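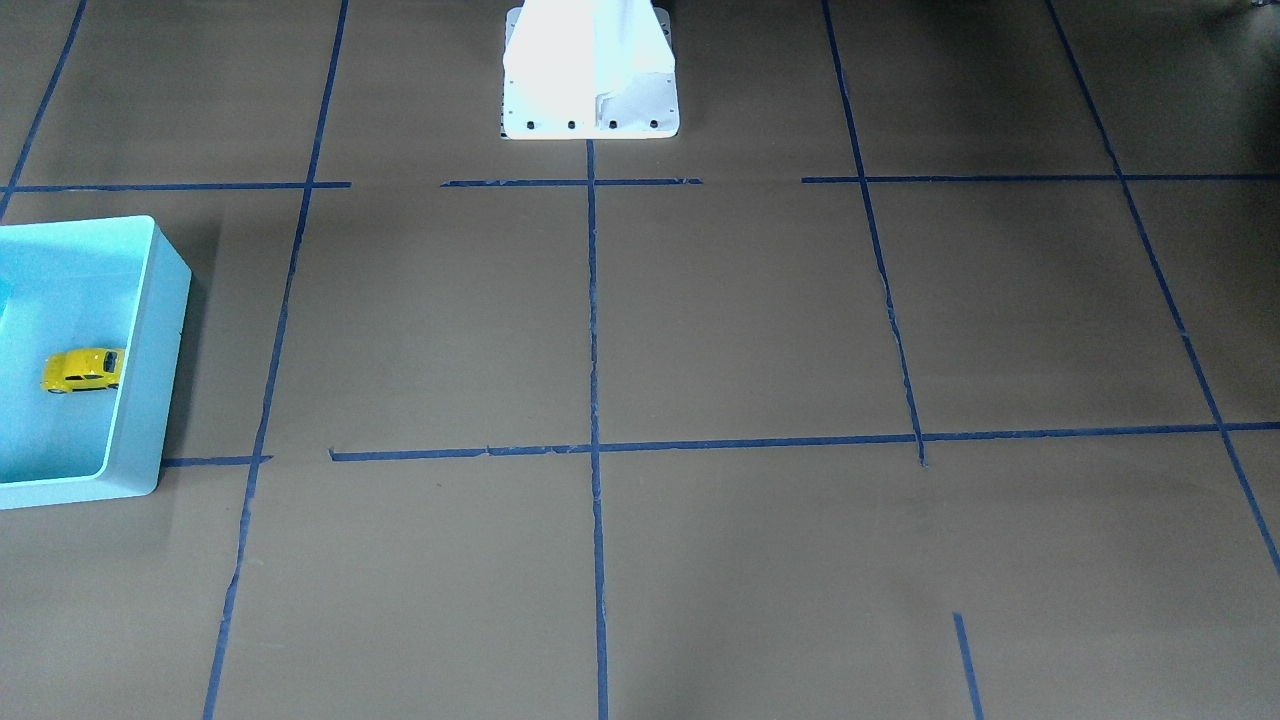 **Figure 3.** Work surface with the tape grid, and the toy car in the light blue bin.

### 3.2 Collecting the demonstrations

We went back and forth on how to show the task, and I'll admit I started out on the wrong side of that argument. My plan was to guide the arm by hand for everything. You grab the wrist, you walk it over to the bin, you close the fingers, done. It felt quick, and for the first 14 demonstrations I was pretty happy with it. Then we looked at the joint logs and found all sorts of little stalls where I'd stopped to shift my grip.

So we moved to remote control with the Drerard handset and kept hand guiding only for the approach poses.

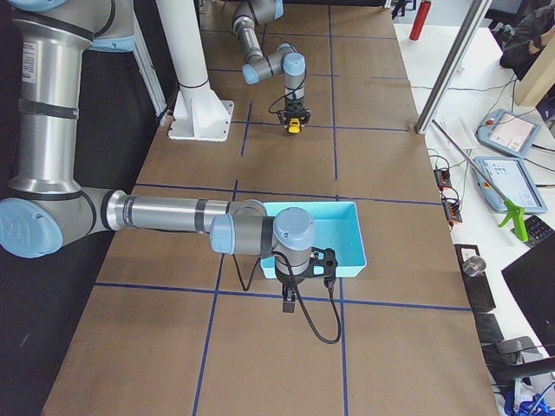 The learning curve was real — my first 90 minutes on the handset gave us almost nothing worth keeping — but the paths came out a lot smoother once I got the feel of it. The full set has 1887 demonstrations, and 1495 of those made it through the filter we borrowed from the Curnwood study. Most of the rejects were grasps that closed too early, plus a batch from January with bad timestamps.

We used the tape lines to call out start positions ("one cell over, near the corner") and never fed them to the policy as labels. The Plilley baseline does use cell labels, so please keep that in mind when you compare the two in Section 4. I'd still hand guide a brand new task first, just to get a sense of the reach.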